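Slide 4. Why people stop learning a language in July

Good afternoon again. In this part I speak slowly, please remind me if I don't. We asked 1,426 evening students at Rivas why they left the course. Most of them did not say "too difficult". They said the summer came and the habit was broken.
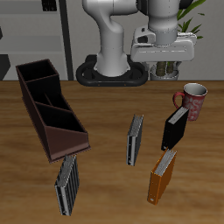 Chibuzor Iyamu disagrees with me on this point. For him the habit breaks already in spring, when the homework gets longer, and July only makes it visible.

I think we are both a little right. Pause - ask the room. Then go to the three small habits: 15 minutes, same chair, same hour.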